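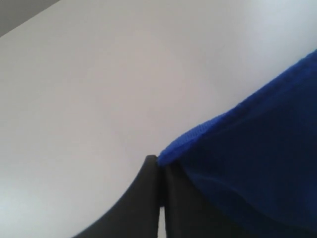 Most households own more cleaning cloths than they use. They come in multipacks, they get handed on by parents, and they end up in a heap under the sink with the bin bags. I had a heap like that until last September, when I took everything out, threw away the ones that had gone hard, and started again with a small stack of blue ones on a shelf.

I had been writing about a laundry at the time. Loklow is a shared wash house on the Entwistle estate, open from early morning until 9 at night, and it lends out towels and cloths to the cleaners who work in the flats nearby. Everything that comes back is washed, dried and folded by the same few rules, which are taped inside a cupboard door. I copied them down and have more or less kept to them at home.

The first rule is about what you buy. Loklow will only take plush cloths with a stitched hem. A cut edge sheds, and after a few months it goes wavy and the cloth will not lie square. A hem holds its line for longer, though it can curl at the corners if the cloth has been dried too hot. The laundry buys from a supplier called Irkon, in one size and one colour for each job. Blue is for glass and worktops. Other colours go to bathrooms and floors and are kept in a separate cupboard altogether.

Weight matters too, but less than the packets suggest. I tried a very thick cloth sold for drying cars, at 800 grams to the square metre, and it was lovely to hold and useless for wiping down a kitchen. It took two days to dry over the bath. The ones at the wash house are 255, thin enough to fold small and thick enough to drink up a spilt mug of tea.

Washing is the part people get wrong, and I was one of them. Fabric softener coats the fibres and the cloth starts pushing water about. Cotton towels in the same load leave lint that never quite comes out. At Loklow the blue cloths go in on their own at a low heat with a small amount of liquid, and then they are hung up. If a cloth has stopped working, a second wash with no detergent at all will often bring it back.

Then there is the folding. I had always done it in the air, chin down, the way you would fold a bath towel. The rule on the cupboard door says to use a table. Put the cloth down on a clear, smooth surface, take hold of the two top corners and pull gently until the edge between them is straight. Let the rest settle, and smooth out anything that has rucked up before you make the first fold.
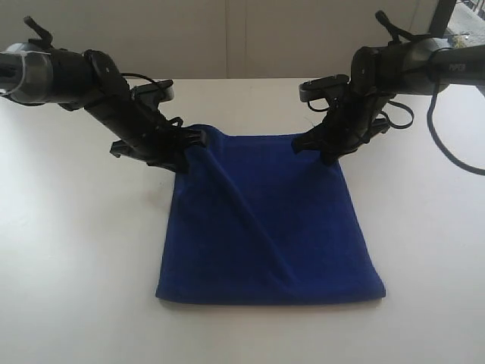 Three folds and a shelf

From flat, the method is short. Bring the top edge down to the bottom edge and press along the fold with the side of your hand. Turn the cloth if you need to, then fold one side over to meet the other. Fold once more if your shelf is shallow. Mine is, so I do.

A plush cloth will fight you a little. The pile grips itself, so the top layer tends to drag and leave a wrinkle running across the bundle, and one corner will often stick up. You can lift the layer and lay it again, or you can leave it. The people who run Loklow leave it. A cloth that is going to be used on a window the next morning doesn't need to look like something in a shop, and the weight of the stack flattens most of it anyway.

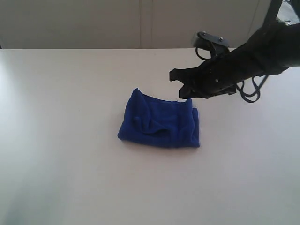
What they do care about is which way the folded edge faces. It goes to the front of the shelf, with the loose edges at the back, so that you can take one cloth without pulling out its neighbour. Clean ones go in at the bottom and are used from the top. That way the whole stack gets worn evenly, and you don't end up with a few thin favourites and a pile that has never been touched.

I keep 12, which is enough for a fortnight in a small flat if you rinse as you go. They fit in a shallow Stasetell tray that used to hold cutlery. When one goes rough or stops picking up grease it gets demoted to shoes and bicycle chains, and lives in a bucket by the back door.

The whole stack takes roughly the length of a radio news bulletin to fold. I do it at the kitchen table in the evening once the plates have been cleared, and I wipe the table first, as crumbs stick to the pile and are a nuisance to pick off.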